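Replacing the Drives in a Small Office File Server Without Losing the Share Permissions

This page covers moving a two-drive Linux file server to larger disks while keeping the array online for most of the work. It was written for the server at the Bamholm office, but the procedure applies to any machine with a two-disk software mirror (mdadm, RAID 1), an ext4 file system on top, and Samba for the shares. Where a name is specific to our setup, substitute your own. All commands are run as root.

The array in these notes is /dev/md0, built from /dev/sda1 and /dev/sdb1. The operating system is on a separate solid-state drive at /dev/sdc. If your system boots from the mirror, you also need to install the boot loader on each new disk, and that step is not covered.

Before you start

Check that the backup is current and that it restores. Pick a folder with mixed ownership, restore it to a scratch location, and compare the two with a dry run:

rsync -aAXn --delete --itemize-changes /srv/share/projects/ /mnt/scratch/projects/

No output means the contents, ownership, access lists and extended attributes match. Lines containing "a" or "x" in the last positions of the change string point to an ACL or attribute mismatch. Fix that first. A backup that drops ACLs will bring back the files and leave every group folder unreadable to half the office.

Save the permissions separately as well:

cd /srv/share
getfacl -R -p . > /root/acl-before.txt

On the Bamholm server this covered 2,338 directories and the files in them, and finished before the coffee did. Copy the result off the machine, along with /etc/samba/smb.conf, /etc/mdadm/mdadm.conf, /etc/fstab and the output of mdadm --detail /dev/md0.

Identify the disks by serial number

Device letters can change between boots. Serial numbers do not. List them:

lsblk -o NAME,SIZE,MODEL,SERIAL

Write each serial number on a piece of paper tape with the device letter next to it. When the drive comes out, compare the tape with the drive's own label before doing anything else. Botond Barta once pulled the healthy half of a degraded mirror on the Cikier machine by trusting the port order, and the restore took 43 hours.

Check both existing disks with smartctl -a. The attributes that matter are Reallocated_Sector_Ct, Current_Pending_Sector and Offline_Uncorrectable. If either disk shows a nonzero pending count, replace that one first. The other disk will be read from end to end during the rebuild, and it should be the better of the two.

Remove the first disk

Confirm the mirror is clean. The line for md0 in /proc/mdstat should show [UU]. Then mark the disk failed and remove it from the array:

mdadm /dev/md0 --fail /dev/sdb1
mdadm /dev/md0 --remove /dev/sdb1

The status changes to [U_] and the shares stay available. Unless your drive bays are rated for hot swap, shut the machine down at this point, switch it off at the wall, and hold the power button for a few seconds. Wear a grounded wrist strap.
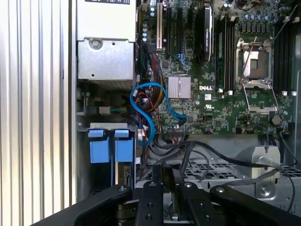

Inside the Dell chassis. The power supply is at the top, with the blue caddy tabs below it.

Take out the caddy for the disk you removed from the array, check the serial number against the tape, and transfer the new drive into the caddy. Reconnect data and power, and look over the neighboring cables before closing the case. A data cable nudged half out of its socket produces link resets in the kernel log that look very much like a bad disk.

Partition the new disk

Boot the machine and run lsblk again. The new disk may have come up under a different letter. The rest of this page assumes it is still /dev/sdb.

Create a GPT label and one partition:

parted -s /dev/sdb mklabel gpt
parted -s -a optimal /dev/sdb mkpart primary 1MiB 100%
parted -s /dev/sdb set 1 raid on

Do not copy the old partition table with sfdisk. It reproduces the old partition size, and the extra space stays out of reach until you repartition.

Some administrators leave a small gap at the end of the disk so that a replacement from another maker, a few sectors smaller, will still fit. We leave 100 MiB. To do the same, replace 100% with -100MiB and put two hyphens before mkpart:

parted -s -a optimal /dev/sdb -- mkpart primary 1MiB -100MiB

Rebuild

Add the partition to the array:

mdadm /dev/md0 --add /dev/sdb1

Follow progress with:

watch -n 10 cat /proc/mdstat

The kernel throttles the rebuild when other processes need the disks. To raise the floor outside office hours:

sysctl -w dev.raid.speed_limit_min=73000

The value is in KiB per second. It resets at reboot. If people are working on the shares, leave the default alone. A high floor makes directory listings crawl, and you will hear from the drafting room.

When the status returns to [UU], start a long self-test on the new disk (smartctl -t long /dev/sdb) and wait for it to finish. Jolán Vörös runs ours overnight and does the second disk the next evening. Then repeat the removal, swap, partition and rebuild steps for /dev/sda.

Grow the array and the file system

With both new disks in place, the array still has its old size. If there is an internal write-intent bitmap, remove it first, as older kernels refuse to resize with one present:

mdadm --grow /dev/md0 --bitmap=none
mdadm --grow /dev/md0 --size=max

The added region is now synchronized. Let that finish, then restore the bitmap and extend the file system:

mdadm --grow /dev/md0 --bitmap=internal
resize2fs /dev/md0

An ext4 file system can be extended while mounted. XFS users should run xfs_growfs on the mount point instead. If LVM sits between the array and the file system, run pvresize and lvextend before resizing.

Verify permissions

Nothing above touches the files, so the access lists should be unchanged. Check anyway:

cd /srv/share
getfacl -R -p . > /root/acl-after.txt
diff /root/acl-before.txt /root/acl-after.txt

Files created or deleted by users during the work will appear in the diff. Changes to existing entries should not. To put back a single folder, cut its block out of the saved file and feed it to setfacl --restore from the same starting directory. Restoring the entire file also works, but it undoes any legitimate permission change made in the meantime.

Test from a client with two accounts: one that should be able to write to a given share and one that should not. On our server these are the Hindum and Szabó project shares. Testing only with an administrator account proves very little.

Common problems

mdadm reports "Device or resource busy" when adding the partition. Another array has claimed it. This happens with used disks. Stop the stray array, usually /dev/md127, and clear the old metadata with mdadm --zero-superblock on the new partition. Read the device name twice before pressing Enter.

The array comes up as /dev/md127 after a reboot. The initramfs holds an outdated configuration. Check the ARRAY line in mdadm.conf, then run update-initramfs -u on Debian or dracut -f on Fedora and its relatives.

df shows the old size. Either the file system was not extended or the array was not. Compare the Array Size line in mdadm --detail with the partition size in lsblk.

Keep the old disks on the shelf, labeled, until at least one full backup of the new array has completed. After that, wipe them or have them destroyed according to your office policy.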